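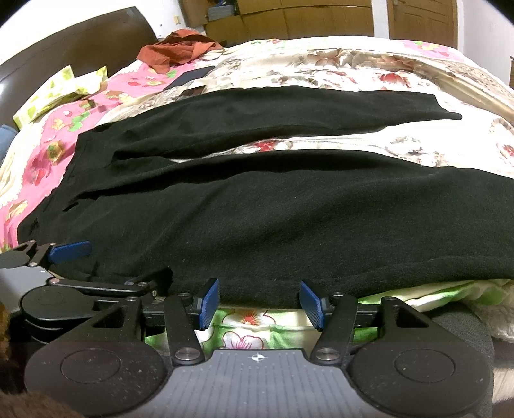

Home About Sewing House Contact

October

The heating went on this Wednesday, so I spent the afternoon sorting out the bedroom for winter. All the knitwear comes out, gets folded on the bed and then goes back in some kind of order.

I fold jumpers and cardigans in half lengthways, arms in, then into thirds. Black knits are the worst for fluff. I go over them with a damp sponge before they go away. The lint roller I bought from Zelmont cost 195 pence in the sale and lasted a week.

Next I went through the bags. I keep far too many of them and they get folded inside each other until I can't find the one I want.

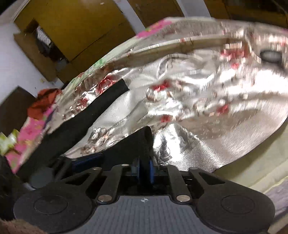 Foil-lined bag with the pink floral trim.

Cool bags need a wipe with warm water and a drop of washing-up liquid, then a day left open. I don't put them through the machine. My old Andano one went in at 40 and the lining split all down one side.

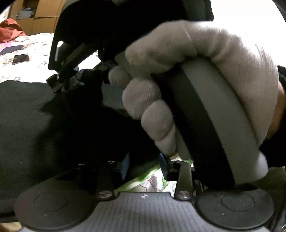

Changing the bed

I did the bedding last. I like a flowery cover in the colder months and I use two sheets under it. Shake everything out first, pull the corners tight, then smooth from the middle.

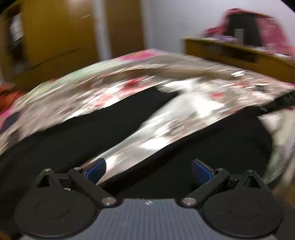 The bed, with the wardrobe and desk behind
Words by Pendo Owino

It took around 57 minutes, not counting tea. The desk still needs doing and I'll get to that at the weekend.

We use cookies to improve your visit. Accept Manage settings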